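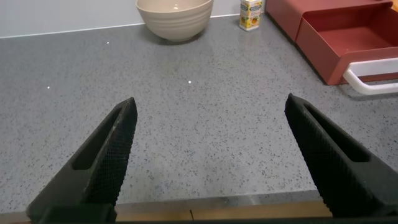
How do you pick the right fingers for a robot? You try them, again and again! My name is Tarık Güler, and testing robot grippers is my job at Harel.

Try picking up a grape while wearing ski gloves. Tricky, right? Smooth fingers give robots the same sort of trouble, so we also test bumpy ones. The bumps are tiny diamonds, and they help the fingers hang on.

We've done 2,941 tries so far – I write down every single one. Out of the last 1,000, the smooth pair dropped 94 things. (Mostly spoons. I'm really tired of spoons.)
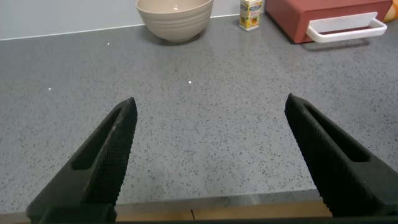

Open wide! Look for the diamond pattern on the inside of each finger.

A handle is a different kind of job from a bowl. For a handle, the fingers need to close around a loop and pull gently. For a bowl, they can pinch the rim, but not too hard – squeeze, lift, wait, put it back down. In May we start on the softer fingers from Jurcombe, and I get to try them first!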